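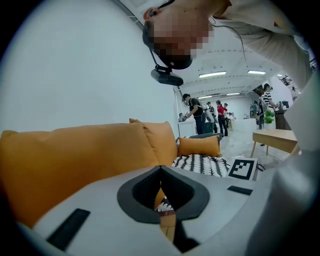 # Pekska:标签页休眠与请求缓存扩展

Pekska 是一个浏览器扩展,用于降低老旧电脑上的内存占用,并减少按量计费网络下的重复下载。支持 Chromium 内核浏览器和 Firefox,两者共用同一份规则文件,打包脚本不同。

当前主分支可日常使用。Firefox 版的站点规则同步尚未合并,见文末“已知问题”。

## 功能范围

- 后台标签页超时后卸载,保留标题、图标和滚动位置。
- 按域名拦截自动播放的视频和网页字体。
- 对静态资源做本地缓存,忽略服务器给出的过短有效期。
- 统计每个域名的请求数和传输量,按月清零。

不做广告过滤。规则语法与常见过滤列表不兼容,导入时会直接报错。

## 安装

1. 克隆仓库,执行 `npm ci`。
2. 执行 `npm run build:chromium` 或 `npm run build:firefox`,产物在 `dist/` 下。
3. Chromium:打开扩展管理页,启用开发者模式,加载 `dist/chromium`。
4. Firefox:在调试页面临时载入 `dist/firefox/manifest.json`。重启后失效,长期使用需自行签名。

构建需要 Node 18 以上。Windows 下路径中含空格会导致打包脚本失败,请换目录。

## 配置

配置文件为 `pekska.json`,在扩展选项页导入。未写的字段取默认值。

| 字段 | 默认值 | 说明 |
|---|---|---|
| `sleepAfter` | 3000 | 标签页转入后台到卸载的秒数 |
| `maxAwake` | 16 | 同时保持活动的标签页上限 |
| `cacheLimit` | 445 | 本地缓存上限,单位 MB |
| `blockFonts` | false | 是否拦截网页字体 |
| `blockAutoplay` | true | 是否拦截自动播放 |
| `keep` | [] | 永不卸载的域名 |

最小示例:

```json
{
 "sleepAfter": 600,
 "maxAwake": 6,
 "keep": ["mail.example.org"]
}
```

`maxAwake` 优先于 `sleepAfter`:活动标签页超过上限时,最久未访问的一个立即进入卸载队列。固定标签页计入上限,但不会被卸载。正在播放声音的标签页同样处理。

含有未提交表单的页面默认跳过。检测依据是输入事件,脚本自行绘制的编辑器(在线表格、部分代码编辑器)可能检测不到,建议把这类域名写进 `keep`。

## 规则文件

仓库自带两份规则:

- `rules/rostville.txt`:默认规则,偏保守,只处理视频和统计脚本的重复请求。
- `rules/prasertsri.txt`:用于低速网络,额外拦截字体和预加载,部分网站图标会显示为方框。

两份合计 3,760 条。同一域名在两份中都出现时,后载入的生效。每行一条,格式为:

```
域名 资源类型 动作
```

资源类型可取 `media`、`font`、`script`、`prefetch`。动作可取 `block`、`cache`、`pass`。井号开头的行为注释。域名支持前缀通配,不支持正则。

修改后执行 `npm run lint:rules`。重复条目会给出警告,格式错误会中止构建。

## 测量

`tools/astitz` 是附带的命令行工具 Astitz,读取扩展导出的统计文件,按域名汇总:

```
node tools/astitz/main.js stats.json --sort bytes
```

可用参数:

- `--sort bytes|count|name`
- `--since <天数>`
- `--csv`,输出逗号分隔文件,编码为 UTF-8,无 BOM

传输量取自响应头,分块传输的响应没有长度字段,记为零,并在最后一列标记 `?`。比较启用前后的差异时,请使用新建的浏览器配置,关闭其他扩展,先清空缓存。

内存数字不由扩展采集,请看浏览器自带的任务管理器。不同进程模型下的读数不可直接相比。

## 权限与数据

扩展申请 `tabs`、`storage`、`webRequest` 以及所有站点的访问权限。统计数据只存在本地,不含完整网址,仅记录域名。选项页的“清除”按钮会同时删除统计和缓存,配置保留。

## 已知问题

- 恢复已卸载的标签页时,单页应用可能回到首页。
- 隐私窗口中缓存不生效。
- 系统时间回拨后,月度统计不会清零,需手动清除。
- Firefox 版不读取同步存储中的站点规则。
- `cacheLimit` 设为 0 时仍会写入索引文件。计划在三月的版本中修正。

## 提交修改

规则修改请提交到 `rules` 分支,代码修改提交到 `main`。一次提交只改一份规则文件。报告问题时请附浏览器版本、`pekska.json` 内容和复现步骤,网址可以打码,域名请保留。

自动构建每周日运行,产物保留到下一次构建。

## 许可

代码采用 MIT 许可,规则文件采用 CC0。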